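Dornness Opens Shared Tableware Service for Small Restaurants in Brarkby

BRARKBY, November – Dornness, a supplier of tableware and kitchen goods, today announced the opening of a shared tableware service for small restaurants, noodle shops and school kitchens in Brarkby. Members can borrow bowls, plates, spoons, chopsticks and serving trays by the week, and return them for washing at the company's building in the Clusach district.

The service starts with 61 member kitchens. Many of them have until now used disposable bowls for large orders, as they have no space to store extra dishes. Under the new plan, a kitchen can order up to 606 pieces for one event, and the delivery is made before 6 in the morning.

The first collection has the name Chantharasri. It was chosen after a trial of four months, in which cooks and serving staff gave their opinion on weight, shape and how well the pieces stack. The staff asked mostly for simple forms and quiet colors, and the company has followed this wish. 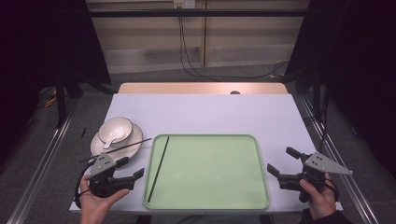
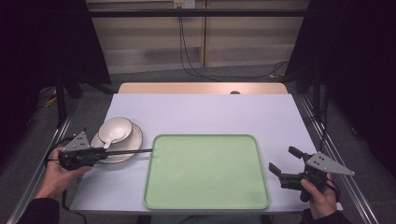
White bowl and spoon on a round plate, with a pale green serving tray.

Each order is packed in closed boxes and checked at the door together with the customer. Broken pieces can be reported at the time of return. The first four broken pieces in a month are replaced without charge – after this, a fixed price per piece applies.

Dornness has also changed its washing hours. The washing hall in Clusach now works in the evening, so that restaurants which close late can bring back their boxes on the same night. Kitchens outside Brarkby can join the waiting list. The company plans to decide on a second delivery route in the spring.

Membership is open to any registered kitchen with at least one full-time employee. Application forms are available at the front desk in Clusach and can be returned there or by mail.

About Dornness
Dornness supplies tableware, kitchen goods and washing services to restaurants, schools and community halls. The company has its main office in Brarkby.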